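Hotville Sweater Swap: your questions

What is this, anyway?
It's me, my front porch and a lot of knitwear! I started the swap when I moved to Hotville with a closet full of sweaters and (surprise) no winter to speak of. You bring some, you take some.

When do you open?
First weekend in December, 8 in the morning until everything's gone. Come early if you want cardigans, they go fast.

How many can I bring?
Up to 20. Last year we got 748 sweaters and my porch has only just forgiven me.

Do they have to be perfect?
Nope. Pilling is fine, a missing button is fine. Moth holes, please tell me first so I can pop yours in the freezer before it meets the others.

Can I wash wool at home?
I do, in cool water with a squirt of baby shampoo. Don't wring it! Roll it up in a towel, press, then lay it out flat somewhere it can stay put till morning.

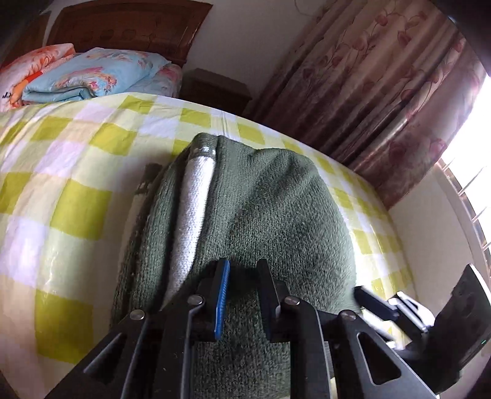 Do you mend things?
I don't, but So-yul Ji does, and she's wonderful with cuffs. Leave your piece in the blue tote with your name and phone number pinned to it.

Where do the leftovers go?
Etenesh Gebretsadik drives them up to the Grovelgate shelter, where it really does get cold. She'll take scarves too, but no socks.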